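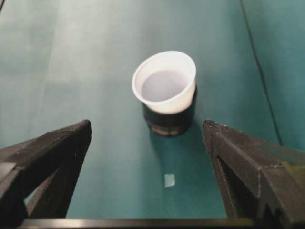 *White cup nested in a black one, on teal.*

# Grundholm Collage Exchange: Frequently Asked Questions

Welcome! If you've ever cut a moth out of a falling-apart encyclopedia and then carried it around in an envelope for a year waiting for the right background, you're in very good company. These are the questions that come in most often, and the answers were last updated May 24, 2024.

## What is the exchange?

It's a by-mail swap of small paper collages. You make nine cards, mail them to us in one package, and a few weeks later you get nine cards back, each by a different person. Everybody who sends a set gets a set. The last round brought in 1418 cards, and laying them all out before sorting was the best afternoon of my year.

## Do I have to be an artist?

Nope! We've had sets from retired surveyors, a whole fourth-grade class and somebody who only ever glues maps to other maps (they're wonderful). If you can cut and paste, you can join.

## What size are the cards?

Standard postcard size, 4 by 6 inches, either direction. Please keep them flat enough to slide through a mail slot. Buttons and bottle caps look great but they tear the other cards in the package, and we've had to send a few sets back for that.

## Can I use pages from real old books?

Yes, as long as the book is yours. Most people look for copies that are already past saving: loose spines, missing plates, water damage. Library sales often have a box of these by the door. If the book is rare or in good shape, please scan it and cut up the printout. You get to use the same fern over and over that way, which is a treat in itself.

## Where do you find images?

Seed catalogs! Astronomy plates! Sewing patterns, train timetables, the backs of old sheet music! For digital scans, look for anything clearly marked as public domain by the library that hosts it, and download the largest file they offer. Small files turn to mush when printed.

## I'm stuck on composition. Any advice?
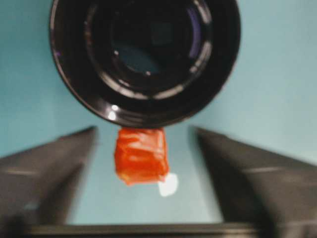 Start with one big shape and let it take up more of the card than feels polite. Half is fine. Then find one small thing in a completely different color and tuck it up close, so the two have to deal with each other. I get a lot of mileage out of black rings stepping in toward a dark glass center, with a little orange-red block hanging right underneath: your eye goes around and around the circle and then drops straight onto the orange. You can build the same arrangement out of a moon plate and a postage stamp, or a dinner plate and a matchbox label. Move the small piece around before you glue. A quarter inch can change the whole card.

## What glue should I use?

A plain glue stick is fine if you press the card under a heavy book overnight. For thin old paper I like acid-free PVA brushed on in the lightest coat you can manage. Rubber cement yellows, so please skip it. Tape is allowed on the front if you want it to show.

## What paper weight works best?

We ask for card stock of at least 200 gsm as a base. Cereal boxes are okay too, and the gray inside takes glue beautifully. If you're printing your own scans, 100 gsm paper gives you a clean cut and doesn't wrinkle the way thinner sheets do.

## Is there a theme?

Each round has one, and you're free to ignore it. The March round was "Bikitz," a made-up town. We asked for postcards from it and got harbor views, a bird survey, a tram map and a very serious municipal notice about geese. A few people wrote to ask how to get there!

The current theme is "Instruments." Musical, scientific, surgical, whatever you like.

## Can I add text?

Please do. Cut it out, stamp it, type it, write it by hand. Any language is welcome. If your words come from a living writer, get permission first or use something else.

## What goes on the back?

- Your name, or the name you make work under
- Your town or region
- The title, if there is one
- The source of your main image, if you know it

That last line is my favorite thing to read. People write "from a 1911 poultry manual, my aunt's" and now I want to see the rest of the manual.

## Can I ask for a card by a particular person?

We shuffle everything, so no, but you can write to us and we'll pass your note along. Chanida Khunthong's star charts made from shirt-collar diagrams get a pile of fan mail every round, and she answers it on the backs of more collar diagrams.

## Will my card be shown anywhere?

If you check the box on the entry slip, yes. Every card with a checked box gets scanned for the online gallery, and a selection goes up in the front window at Petrauskas, the frame shop. Cards go in the window as color photocopies so the originals can still be mailed out.

## My set arrived with a bent card. What now?

Send us a picture and tell us who made it. We keep a small stack of spares and will gladly mail you one. A slightly bent card can often be rescued with two sheets of blotting paper and a weekend under the dictionaries.

## Can I use cards I receive in my own collages?

Ask the maker first. Plenty of them say yes, and there's one card in the gallery that has now passed through several pairs of hands and keeps getting stranger and better.

## I have leftover scraps. Do you want them?

Always! Put them in a separate envelope marked OTECK, our name for the scrap drawer. We add a pinch of it to every outgoing package, so you may get somebody's extra beetle legs along with your cards.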